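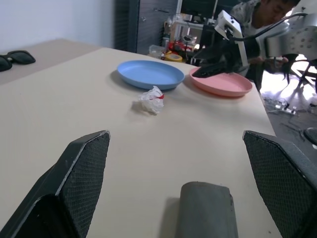
Vordale household tasks: progress report to the Leckie fund, work period ending in December

In this period we worked mainly on clearing a table. The question in our application was whether a machine can do small household chores well enough that a person does not need to stand next to it. For plates, our answer is now "sometimes". For soft things, it is "not yet".

We made 700 attempts in our room in Gasalach. In 400 of them, the item was put in its correct place without help. Most of these were plates. A plate has a rim and keeps its shape, so the fingers can find it again after a bad first try. Plastic bags are our weak point. The shape changes with each touch, and the Drerarik software often takes the shadow of the bag for a part of the bag.

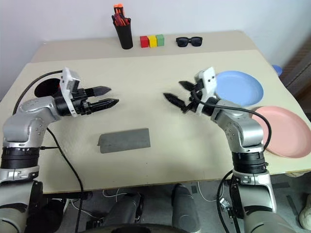
The work table with both arms, the gray pad and the two plates.

We are late with two-arm work. Four chores were planned and three have started. The fourth, folding a cloth, will move to the next period. We ask the fund to accept this change; it does not need more money.

Speed is still poor. A person clears the same table much faster, and we do not expect to change this before the end of the project. We would like to discuss with you if speed should stay among the targets, or if we should report only the attempts finished without help.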